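Comparing two hand controllers at Kusik

During January our small group at Kusik has compared two controllers for the robot hands, and I promised to write some lines for the newsletter. The arms stayed the same in the whole test. Only the controller was changed, first the Tromus and then the Sinia.

We made 211 trials with each one. In every trial the left hand must take a block and bring it to the fixture, while the right hand stays open and waits for its turn. It sounds easy, but with many fingers there are many ways to hold a block badly. The Tromus closes all fingers at the same speed, so the block often turned a little in the hand before the grip was firm. The Sinia closes more slowly and stops each finger separately. We lost the block 11 times with the Sinia and 100 times with the Tromus, a bigger difference than I had expected.

The Tromus has its good sides also. Its settings fit on one page, and Yuto Tsuchiya could prepare it in one morning. For the Sinia he needed almost a week, and the manual did not help him much with the thumb. We also found that the thumb values must be set again after each restart.

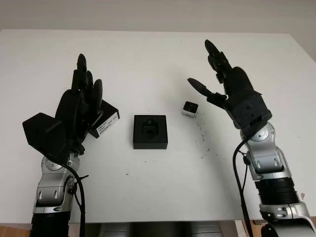
The small cube is more difficult for both controllers. The fingertips are wide compared with it, and when the hand comes from above it is hard to judge the height. I would like to try a lower approach, from the side, before we decide that the controller is guilty.

In February we will repeat the trials with the softer fingertips from Mtshali. If your team has a part with a strange shape which we could borrow for some days, please bring it to us. Flat parts are especially welcome.

14 shares | 3 comments

© Kusik | Contact the newsletter team | Back to top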